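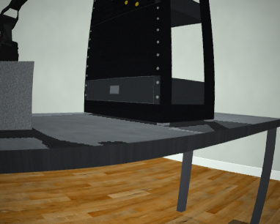
Rack on a dark grey table

Trukdale Consumer Forum > Shops and Wholesale > Changes to the Cundovum membership terms

Celside_Members_Desk
Members of this board will be aware that Cundovum has written to cardholders at its Celside warehouse regarding the terms that take effect in May. As there have been several separate discussions, the moderators have asked that they be brought together here. The main points of the letter are as follows.

The annual household fee will be £49. A second card for another adult at the same address, at present included, will cost £9 a year. The Friday early opening for trade members will be extended to all cardholders, from 7 a.m. Own-label goods sold under the Wan name may be returned unopened only.

Contributors are requested to keep to these points. General complaints about parking should be directed to the existing thread.

larchfield
Thank you for setting this out. My household has held a card since the warehouse opened, and I would submit that the fee itself is defensible. We recover it on flour, rice and washing powder. The charge for the second card is another matter. Two people who share a kitchen do not buy twice as much, and in our case the second card exists so that whichever of us is passing can collect the shopping.

ledgerline
I must respectfully disagree. The second card was never free; its cost was spread across all members, including those of us who live alone. I pay the same fee as a family of 5 and have no use for a second card. Under the new terms the household that wants it will pay for it. That seems to me the fairer arrangement.

larchfield
The household of 5 also spends a good deal more at the till, on which Cundovum takes its margin. The person living alone is hardly subsidising them. I accept, however, that neither of us has sight of the accounts.

Pantry_Shelf
May I raise the returns clause, which I consider the more serious change? In the past a member could open a case of Wan tinned tomatoes, find them unsatisfactory and take back the remainder. I did so once, with a case of chickpeas that were hard even after long boiling, and the matter was dealt with at the desk without difficulty. 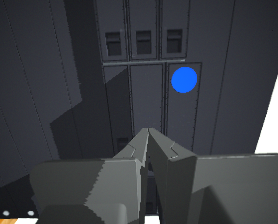 The quantities are the difficulty. If I buy one poor tin from a corner shop I have lost very little. If I buy a full case on the strength of the label, and may not open it before deciding whether to keep it, I am carrying a risk that used to sit with the seller. I have written to the warehouse to ask whether goods that are faulty, as distinct from merely disliked, are covered by the new wording. I have received an acknowledgement but no answer.

Celside_Members_Desk
For the avoidance of doubt, a shop's own terms cannot remove a buyer's legal rights where goods are faulty or not as described. The clause can apply only to returns made by choice. Members should keep the receipt and, where possible, the outer packaging with the batch mark.

Pantry_Shelf
That is understood, and I am obliged. It would have been helpful had the letter said so. A member reading it quickly would suppose that an opened case could not be brought back in any circumstances.

tollgate_grocer
I write as the owner of a small shop and a trade member. The loss of the separate Friday hour has received little attention here, and for us it is the most important item. We use that hour to load fresh goods before our own doors open. If the aisles are to be shared with the general membership from 7 a.m., I shall be late back every week.

The notice at the warehouse entrance gives the Celside membership as 2,268. Even if a small part of that number attends, the tills at that hour will not cope — only the trade tills are staffed before nine.

ledgerline
With respect, household members have asked for early opening for years. Many of us work on Fridays and cannot attend in the middle of the day. Would a reserved till for trade members meet your concern?

tollgate_grocer
In part. A till does not help with the loading bay, where the real delay arises. An earlier start for trade, at 6 a.m., would meet it fully, and I have put that to the warehouse in writing.

larchfield
I would support a 6 a.m. start for trade members and have no wish to see small shops put out. I remain of the view that the second card should be included in the fee.

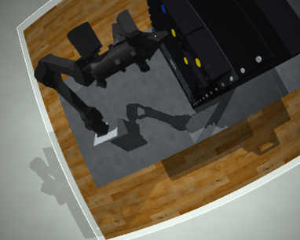 Mat and wooden floor

Celside_Members_Desk
The moderators note three requests from this discussion: plain wording on faulty goods, an earlier hour for trade members, and a review of the £9 charge. Opinion on the last is divided and it will be reported as such. A letter will be sent to the Celside warehouse and any reply posted in this thread.

ledgerline
Please record my objection to the third request.

Celside_Members_Desk
It is recorded.

Pantry_Shelf
Could the letter also ask whether cases bought before May fall under the old returns terms? I have two of the Wan lentils still sealed in the cupboard.

Celside_Members_Desk
The question has been added. Members with purchases of the same kind are advised to retain their receipts until a reply is received.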